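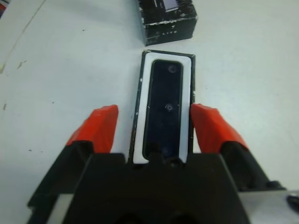 图片来源:Jyoti Sachdeva

两台小型机械臂做包装盒装配,预算应该怎么安排?

Satish Sachdeva 发表于 2019年11月26日

各位好。我的中文是后来学的,有写得不通顺的地方请多原谅。

我在 Gurnton 一家小公司负责采购,公司给电子配件做分装。我们的产品装在一种扁的长方形盒子里,有黑色的上盖,还有一个白色带黑边的内托。现在全部由人手完成:拿内托,放配件,合盖,放到旁边等贴标签。明年七月以前,老板希望有一个工位改成两台桌面机械臂,一台拿盖,一台拿托。

我已经向两个供应商询价。Drorkanow 给的是整套方案,包括两台手臂、夹爪、腕部相机和一张桌子,但是培训和备件要另外算。另一家是 Sondimine,只卖手臂和夹爪,其他东西由我们自己配,价格看起来低很多。我担心的是,便宜的部分以后会不会从别的地方花回来。

我们给夹爪和耗材单独留的预算是3000元。同事认为太多,我认为可能不够。我想请教以下几件事:

夹爪的指尖需要买多少备用?我们的盒盖表面很光亮,客户对划痕比较敏感。

第二台手臂是否应该一开始就买,还是先用一台试一段时间?

除了机器本身,还有哪些费用是第一次买的人容易忘记的?

先谢谢大家。

Girish Joshi 的回答

我在 Rajput 做过三年设备维护,后来转到做预算,所以两边的事情都知道一点。我按照你写的顺序来回答。

先说指尖。夹这种扁的、表面光亮的零件,磨损最快的地方是指尖的接触面。我们以前的做法是在手指上包一层有颜色的胶带,便宜,换起来也快,但是边角容易起皱,起皱以后夹的位置会有一点偏差。后来改用成型的软指套,单价高一些,换的次数少了。我们第一批买了100个软指套,用到最后还剩下不少,所以我建议你们先买小批量,记录下来每个指套用了多少次,再决定第二批的数量。不要在合同里一次签全年的量。
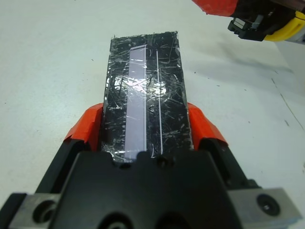

关于划痕,我想提醒一点:不要只看夹爪。我们曾经花两个星期调整夹持力,最后发现划痕是来料的时候就有的,盖子在箱子里互相摩擦。请你们在买机器以前,先抽一箱来料检查,拍照存下来。如果盖子上有保护膜,要提前决定在哪一个工序撕掉。带着膜做装配,膜的边缘会破,反光也会影响相机识别。这个问题最好让供应商用你们自己的盖子来测试,不要用他们的样品。

再说第二台手臂。如果你们的动作是把盖和托合在一起,一台手臂也可以做,但是需要一个夹具把内托固定住。夹具要设计,要加工,产品换尺寸的时候还要重新做。两台手臂的好处是换产品比较灵活,代价是调试时间长,因为两台会进入同一个区域,要避免碰撞。我的意见是,如果你们一年内产品尺寸不超过4种,先买一台加夹具;如果超过,直接买两台比较合算。

容易忘记的费用,我能想到的有:电缆的固定和保护(手臂动作的时候电缆会跟着弯,时间久了会断芯),桌面的材料,照明,急停按钮,以及工程师上门的差旅费。最后这一项在报价单里经常写成“另议”,请一定让对方写成数字。

Hemant Pant 的回答

买整套的。自己配很累,出了问题两边推来推去。我们也问过 Sondimine,手臂还可以,售后回复慢。别的不清楚。

Joanne Pearce 的回答

上面 Girish 写得很全面,我只补充桌子和场地的部分,这个我吃过亏。

我们去年也做过类似的工位,两台手臂分别放在桌子的左右两角,中间放零件。当时为了省钱,用了仓库里原来的一张白色台面。颜色选白色没有错,黑色的盖子放在上面,对比很清楚。可是白色内托放在白色台面上,相机就不太容易找到边,幸好它有一圈黑边。如果你们以后打算换成全白的内托,请把台面颜色一起考虑进去。
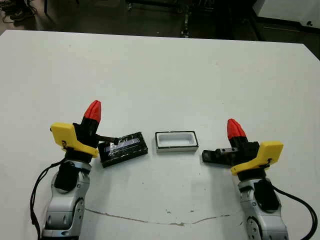
左臂夹爪挨着黑色盒盖,右臂的手指伸向白色内托。

还有台面的平整度。旧台面用久了会有裂纹,小零件压在裂纹上会有一点翘,人看不出来,机器会受影响。我们后来另外花了851元换台面,这笔钱本来不在预算里,申请的过程比换台面的过程还长。

场地方面,请量一下桌子外面的空间。手臂的肘部和电缆会向外伸出,报价单上的占地面积通常只写底座。我们第一次摆放的时候离后面的柜子太近,只好全部重新移动,校准也要重新做一遍。

对你的3000元预算,我觉得如果包括指套、胶带和一套备用手指,应该够第一年使用。如果还要包括夹具,那就不够。建议你在表格里把“耗材”和“工装”分成两行,这样你的同事也容易看明白。

Satish Sachdeva 的回复

非常感谢三位。我今天和仓库的同事打开了一箱来料,果然有几个盖子已经有划痕,这件事我以前没有想到。我会请 Drorkanow 用我们的盖子做测试,并且让他们把上门的费用写清楚。我们的盒子现在有三种尺寸,明年可能会增加两种,所以按照 Girish 的算法,应该直接买两台。夹具那一行我先空着,等报价来了再填。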